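She Keeps Other People's Family Photos Alive

A conversation with Carola Hinrichs about shoeboxes, bad folders and what to do before the old computer dies

Jun 9, 2020

I got in touch with Carola Hinrichs because of my mother's hard drive, which I'd been carrying from apartment to apartment in a sock (don't judge me). A friend had used Carola's little business, Rotine, to sort out her grandparents' pictures, and she would not stop talking about it. So I called, and we ended up on the phone for most of an afternoon.

Carola started out as a school librarian. "I was the person people brought their slides to," she told me. "I don't know why! I had a projector, I guess." One summer a neighbor left her a suitcase of prints and asked if she could put them in some kind of order. There were 2000 of them, and she did it on the dining room table, and the family ate in the kitchen until July.

These days more of the work is digital, and that means machines that have been sitting in closets since somebody's kids were in middle school. 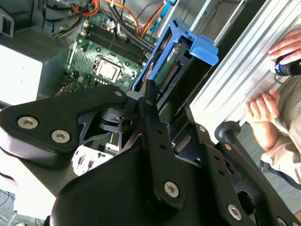 An open desktop with its green motherboard showing.

"People think the paper is what's fragile," she said. "I've had prints from my great-aunt that sat in an attic through who knows how many summers, and they look fine. Then somebody's wedding from fifteen years ago is on one disk, and the disk makes a funny noise, and everybody's crying." She laughed when she said it, but she told me she has had people cry on the phone, more than once, and she never rushes them off.

I asked her what she does first when a family calls. I was expecting something about software.

"I ask who's still around to tell me the names," she said. "Scanning can wait a month. Your aunt who knows which cousin is which, she's the one you go see this week."

She brings a recorder and a pad of sticky notes and lets people talk. One of her favorite clients was Xiaoyan Lu, who came to her with albums from three generations and a plan to make a book for a reunion. The Lu family had 104 pictures they wanted in it, and they could put names to almost none of the faces in the oldest ones. So Xiaoyan sat down with her grandmother over a couple of weeks, five photos at a time, and wrote down whatever came up.

I called Xiaoyan too, because I wanted to hear that part from her. "My grandma would look at a picture of some man in a hat and say, oh, he owed us money," she said. "And that would be it, that's all she'd say about him! But then the next day she'd remember his whole life." Her grandmother is 90 and apparently has opinions about the cover.

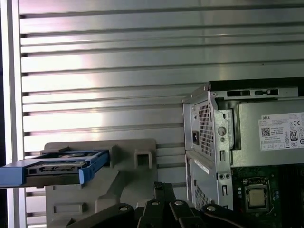

My own family never wrote anything on the back of a photo, and I told Carola I was pretty embarrassed about it. She said most families don't, and that the digital ones are worse, with folders called "new" and "new new" and "phone stuff." When I admitted to the sock she was quiet for a second and then asked me to please go get a box. A bare hard drive wants something stiff holding it, she said, even just a plastic caddy like the blue one in the picture here, with rails up the sides, and a label with a year on it so the next person knows what they've got. I have since bought a box. The sock has gone back to being a sock.

She's pretty relaxed about which programs people use. She has tried Ketora and Puletura for tagging faces and dates, and she'll help with either one, but she told me she's seen beautiful collections kept in plain folders with a text file. What she's strict about is copies. One at home, one at somebody else's home, and one person in the family who knows where both of them are.

"And you have to throw some out," she added. "I know, I know. But you don't need eleven pictures of the same cake."

I argued with her on that one! I like the ten other cakes. There's usually somebody's elbow in one of them, or a dog, or a lamp I'd forgotten we had. She gave me a little ground and said I could keep three. 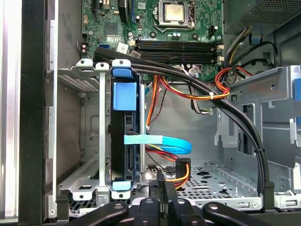
Where to start if you've got a pile

I asked Carola what she'd tell somebody who's standing in front of the closet right now and feeling a bit sick about it. She said to pick one year, any year, and only do that. Put everything else back and shut the door.

"Pick a good year," she said. "Don't start with a divorce."

Then call somebody who was there. She likes to have people text one photo to a relative with no message at all and see what comes back. I tried it that same evening with a picture of a yellow canoe, and my uncle called me within the hour and talked until my phone was nearly dead. The canoe, I now know, was borrowed, and we still have it.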